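Wavex Support – Ticket 954
Site: Altovano packing room, bench 2
Product: Flerkby two-arm bench unit
Opened by: shift lead
Status: Closed, with one item moved to a new ticket
Opened: March 26, 2019

Reported problem

Since the last update the unit stops partway through the bottle job. It picks up a bottle, gets it partway through the turn, then holds position and waits for the operator to clear a "grip not confirmed" message. The job is the usual one: orange bottles on the green mat, yellow bag to the left. Before the update the operator cleared this message maybe once in a shift. Now it comes up so often that the person at the bench can't do the label sheets, which is the work we moved to that seat when the unit came in.

Site reply to first questions

No change in bottles or bag supplier. Mat was not moved. Fingers wiped down at start of shift as per the card. Restarted the controller, no difference.

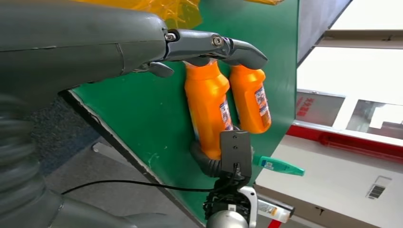 Grip confirmation on this unit depends on the finger joints reaching their closed position before the timer runs out. Please have the operator check the joints by hand with the arm powered down. The hex screws in the finger segments are the ones to look at, the one at the knuckle and the one further along. They should be snug but the joint should still move freely. Do not add thread glue. Send back what you find, plus the log from the last 20 cycles.

Site reply

Screws checked on both hands, all snug. Log attached. Operator says the stops happen mostly when the second hand comes in to take the base, and hardly ever on the first pick.

Support, second look

The log agrees with your operator. First picks confirm well inside the limit. The handover is where it runs over. The update put the confirm timer back to its factory value of 700 ms, which is too short for a round, smooth bottle held in two hands.

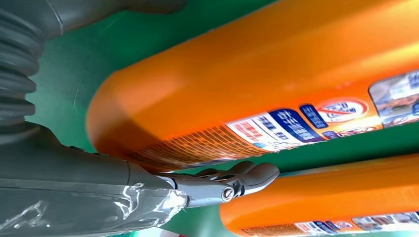

Your site had a longer value set by the installer, Ozoliņš, and it was not carried across. We can restore it from here, but someone has to be at the bench with the remote controller when we do.

Steps for the site

1. Stop the job and let both arms go to rest.
2. Leave two bottles on the mat, on their sides, caps to the left.
3. Tell us when the operator is seated with the remote controller in reach. We will load the saved timer value.
4. Run one bottle at half speed. Watch the moment when both hands have it.

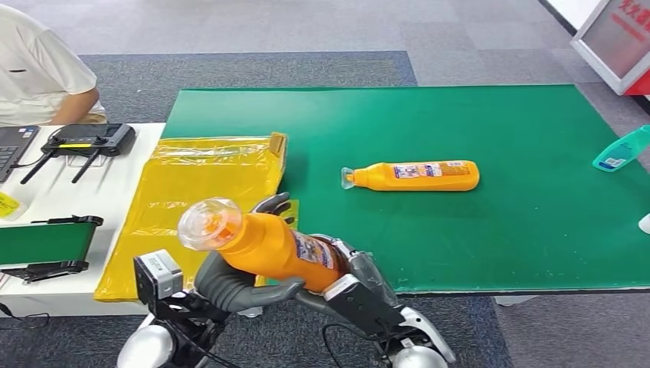
5. If it goes through with no message, run at normal speed until the next break and write down any stops.

Site reply

Done. Half speed was fine. At normal speed there was one stop before break and it cleared on its own.

While this is open, a comment from the floor. The people on this bench used to handle every bottle themselves. Now they watch, clear messages and do paperwork. Most of them prefer it, and the wrist complaints have dropped off – but the watching only works if the messages are rare. During the bad days two operators asked to go back to the hand bench. They said being called over every couple of minutes was more tiring than doing the job. Please pass that to whoever plans the updates.

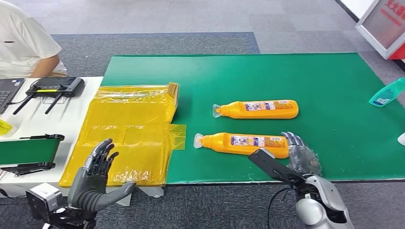

We also never got a note saying which settings an update resets. The night shift spent hours wiping fingers and swapping bottles for no reason. A short list sent to the shift lead beforehand would have been enough.

Support

Passed on. From the next update the site contact will get a list of reset values, and we will save site settings first and compare them after. The self-clearing stop is a separate matter and has been moved to a new ticket under the same contact.

Site reply

OK to close. Operators have been told that they can call support directly and don't have to wait for the shift lead.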